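Search this site Search Go

In Praise of the Small Saucepan (and the Bowl That Goes With It)

28th October

I want to talk about small saucepans. I have wanted to for a long time and I keep getting talked out of it, because there is always a roast or a layer cake to write up instead, and people like a layer cake. Fine. But I have used a small saucepan nearly every day of my adult life and I have made a layer cake maybe twice a year, and it seems to me the writing ought to follow the cooking once in a while.

So here is my opinion, and I hold it hard. If you are setting up a kitchen, or thinning one out, the first two things on the shelf should be a small saucepan with a long handle and a small bowl with round sides. Get those right and you can eat well for weeks before you need to buy anything else.

I came to this the slow way. When I moved to Mostwood I had 12 pans. Twelve! They came from everywhere, and they lived in one low cabinet, stacked inside each other with the lids leaning wherever lids will lean. To get to the little one I had to lift out the stockpot, the steamer, a wide thing I think was meant for paella, and a dented pot I kept for corn. By the time I reached the small pan I had usually decided on toast.

One wet weekend in June I took the whole lot out and put it on the floor, and then I put back only what I had used that month. That was two pans. The big one for pasta and soup, and the small one for everything else. The others went into boxes in the hall, and I gave myself the rest of the summer to miss them. I missed the steamer once. I have since bought a folding basket that sits in the pasta pot, so that's settled.

What the small one does, it does all day. Oatmeal in the morning. Two eggs, which fit side by side and don't roll around knocking into each other the way they do in a big pot. Milk for cocoa. Butter for popcorn. Leftover soup for one. A handful of frozen peas. Rice, if it's only me. Gravy, custard, the syrup for lemonade, the first batch of cranberry sauce that I make too early every year just to check I still like it (I do, every year, and I eat it on a turkey sandwich standing up).

And it's fast! A small amount of water in a small pan is boiling while you are still looking for the tea. I think a lot of people believe they dislike cooking for themselves when what they dislike is waiting on four quarts of water for one egg.

Now the handle. I feel strongly about handles. A long one keeps your hand well out over the edge of the stove, away from the steam, and it lets you tip and swirl without your knuckles getting near the side of the pan. A hole in the end is worth asking for too, even if you have no rack and no hook, because sooner or later you will put up a nail, and on that day you will be so pleased with yourself. I put up mine in August and I still look at it.

I also like a rim that rolls outward a little. It pours better. A straight-cut edge lets the milk run back down the outside and bake on there, and then you have that brown stripe that never quite leaves.

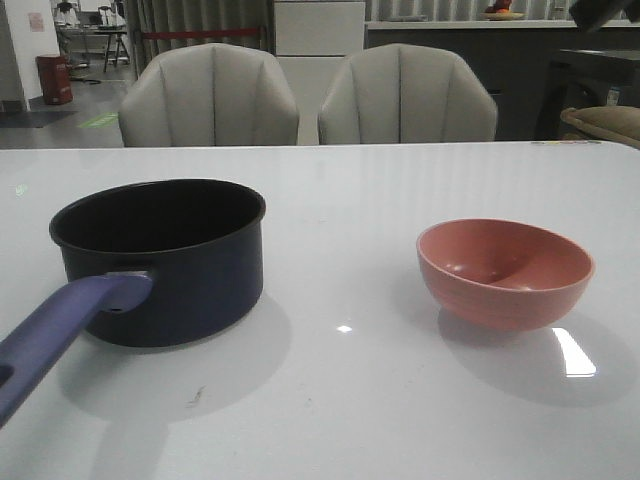
Navy pan, salmon-pink bowl. Most of a supper, as far as I'm concerned.

Which gets me to color, and here I know I'm going to lose a few of you. I love color on kitchen things. I love a dark blue pan with a purple handle, two colors I would never have dared put together in a sweater, and I love that somebody did it anyway on a thing meant for boiling eggs. Set a pink bowl next to it and the table is already cheerful before there's a bite of food on it. We spend so much time in these rooms. Why should everything in them look like it came out of a hospital supply closet?

The case against, which I've heard from pretty much everyone whose kitchen I have admired, is that plain things match and colored things don't. My answer is that matching is overrated on a table for one or two people. You aren't laying out a banquet. A white table and pale chairs will calm down almost anything you put on them, and then the pots and bowls can be as loud as they please.

The bowl deserves its own few words, so let me give it some. The bowls I grew up with were wide and shallow, very pretty, and soup went cold in them before you'd buttered your bread. A small round bowl holds its heat down in the middle. It fits in one hand. You can eat from it on the couch, on the back step, or leaning on the counter with a book propped open under the toaster. It's the right size for oatmeal, for ice cream, for a beaten egg, for the onion you chopped ahead so you'd feel like a person on television. I use mine for measuring, too, and badly – one bowl of rice, nearly two bowls of water – and it comes out fine most nights.

I like a matte one. Shiny bowls are lovely in the store, but I find I reach past them at home. A soft, dull surface is friendlier to hold, and it suits plain food.

Buy the bowl and the pan at the same time if you can, and put them down next to each other before you pay. What you want is for one good pan of something to fill the bowl once, with a bit left for seconds. I did this at Ravholm, the housewares place out past the bus depot, pouring imaginary soup from one to the other in the middle of the aisle. I recommend it. You'll know right away if the bowl is silly for the pan.

Price matters much less than you'd expect. The small pan I have now isn't fancy and I've never once wished it were heavier. Heavy pans are wonderful for browning meat and I'd fight for a good skillet, but this is a pan you lift forty times a week with one hand while the other hand holds a spoon. Light is a virtue there. If it scorches a custard now and then, turn the heat down and stir more. I've scorched custard in expensive pans too.

There's a noodle counter over in Pluvville called Cù that I go to whenever I'm on that side of the river, and what I love most about it is watching the stove. Little pans, all of them, one per order. Broth goes in, greens go in, an egg maybe, then straight into a bowl that might as well have been made to measure. No one is ladling from a giant pot that's been sitting since noon. Every bowl is somebody's own, and it comes hot enough that you have to wait and stare at it for a minute. I went home after my first visit and started making noodles that way, in my own small pan, and I haven't stopped. Broth, a fistful of noodles, whatever green thing is about to go limp in the drawer, and a spoon of chili crisp at the end.

I should be fair to big pots. If you have four kids and a dog, you need them, and you probably need them today. If you can tomatoes every summer, the same. I'm talking to everyone else, and there are plenty of us, the ones and the twos, who keep buying sets in boxes because the box has a nice picture on it and the last pan in the set seems nearly free. The small saucepan is always in there, usually pushed in a corner of the photo. It's the one you'll wear out. The rest will get very good at holding lids.

So take it out of the stack tonight. Give it the front of the shelf, or the nail. Cook one egg in it, or a cup of cocoa, and get down the little bowl or the mug you like best, and sit at the table for it, even if it's only five minutes. I'm having the last of the split pea, with too much pepper.

476 shares 39 comments

Related
The only skillet argument I will have in public
Oatmeal, four ways, one of them salty
What to do with a drawer full of lids
A long lunch in Pluvville
Soup for one and a bit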